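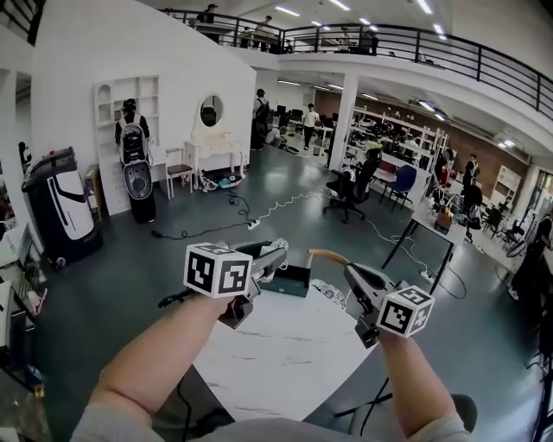
Both grippers on, stick in the right one. Club day, ground floor.

Sixteen minutes left on the sheet and Jirayu still had the stick. Light wood, curved, dumb thing. Pick it up, carry it, put it down. Again. The robot would learn from it later, Setsuko said. Later was October, at Skamholm, in front of judges.

"Elbows," said Setsuko.

"They're in."

"They're not."

He tucked them. Tostar had two thousand runs. Everybody knew that. Parkcombe had 652 and a vending machine that ate coins.

Khalil went past, not looking. "You're shaking. It'll learn the shaking."

"Will it?"

"Course it will."

So now he was thinking about teh shaking. Great. He closed his hand and the jaws closed — his jaws, sort of. By lunch he'd stopped feeling where his fingers ended. Tried to scratch his nose with one, earlier. Bad idea.

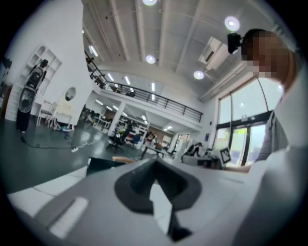
by Liesbeth Jacobs
August 2019

Run twenty. He stopped and leaned in over the gripper.

"What are you doing?" Setsuko again.

"Nothing. Listening."

"To what?"

He didnt know. His own breath, mostly. He thought of some machine in October, reaching for a stick, and right before it closed — a little wait. His wait. The one he always did.

"Do I keep that one?" she asked. Pen up.

"Keep it," he said, and went again.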